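Support ticket 956: liquid handling cell, Firnivthorpe teaching laboratory
Status: open, awaiting part
Opened: August 2018
Equipment: Grallex bench arm, serviced under contract by Le Roux
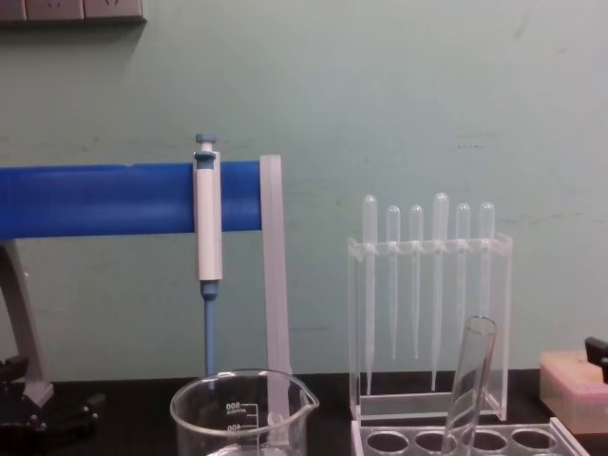
Fault as reported
The arm stops short when asked to collect the micropipette from its stand. The controller shows code 145 (position not reached) and the cell goes into hold. The fault was reported on 9 occasions before this ticket was raised. Collection of the plastic transfer pipettes from the clear rack is not affected.

Checks carried out
The cell was isolated and the arm moved by hand through its full range. No stiffness was found in the base or shoulder. Slight play was found at the wrist joint.

The taught position for the pipette stand was compared with the stored copy. The two agreed. The stand was then checked against its bench marks and found to have turned a little on its base. It was set square and the fixings tightened.

The collection routine was run 20 times at reduced speed without a stop. At full speed code 145 returned on the third run.

Assessment
The position of the stand contributed to the fault but does not account for all of it. The wrist belt is considered to be worn. It was last changed in December.

Action
A replacement belt has been ordered from Tudach. Until it is fitted, the cell is to be run at reduced speed only. Users are asked not to move the pipette stand, the acrylic rack or the test tube rack. Glassware should be kept clear of the approach path whenever the arm is enabled.

After the belt is changed, the wrist must be homed again and the stand position taught afresh. The previous position file should be kept under its present name until the full speed test has been passed.

Next update: on receipt of part.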